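Do Carrots Really Help You See in the Dark? 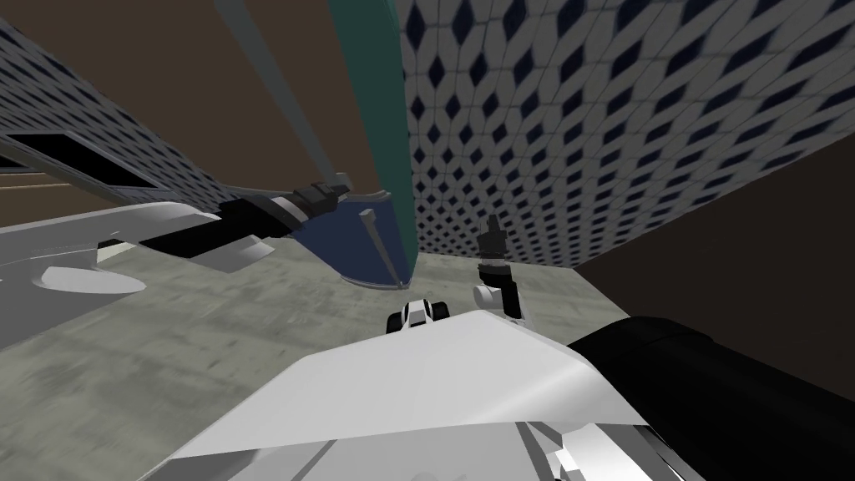 Grown-ups love to say that carrots give you night vision. Should you believe them? Start with the part that is true. Carrots have something in them called beta-carotene, and your body turns it into vitamin A. Your eyes need vitamin A to work in dim light. Light bounces off the things around you and into your eye, and the back of the eye has two kinds of cells to catch it. Cones see color and need plenty of light. Rods work in the dark but can't see color. White things and black things, like the white and black parts of the arm in the picture, are easy for rods to tell apart. Red and green are much harder.

So does a bigger pile of carrots mean better rods? Be suspicious. If you already get enough vitamin A, extra carrots won't add anything. Eat heaps of them for weeks and your skin may turn a bit orange, but you will still bump into the chair at midnight.

A snack company called Drastasier once sold carrot chips in Kurkstead with "Owl Eyes!" on the bag. Owls don't eat carrots. That should have been a clue.

Try this tonight. Turn off the lamp and look at your colored pencils. Wait 5 minutes and look again. Can you see more? Can you name the colors, or are you guessing?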